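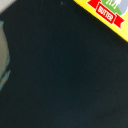 According to one reader in Bernbridge, the Tratus kit made it possible for a neighborhood group to record two hours of public comment at city hall and still find each speaker afterward.

Products > Civic Meetings > Public Comment > Tratus Kit

Tratus Public Comment Kit, by Tendow

The Tratus kit is intended for city councils, school boards and neighborhood associations that must keep an orderly record of public comment. It is supplied as a complete set and may be used in council chambers or in rented rooms.

Each kit contains:
- 2 speaker timers with green, yellow and red lights
- 5 desk microphones
- 1 recorder with a backup battery
- 1 printed guide for the clerk

The recorder runs for roughly 16 hours on a full charge. The clerk presses a single key when a new speaker is called, and the recording is marked at that point. Marked recordings may be posted with the minutes or supplied in answer to a records request.

Speaking time may be set in steps of five seconds. The timer may be paused while an interpreter is speaking - the clerk's guide explains the procedure on page 17. Live captioning is not included and must be arranged separately.

Orders from public bodies are accepted by purchase order. The Whitelaw carrying case is sold separately. Kits ordered before the end of November will ship with the revised guide. Replacement microphones may be ordered one at a time.

5 comments | 17 shares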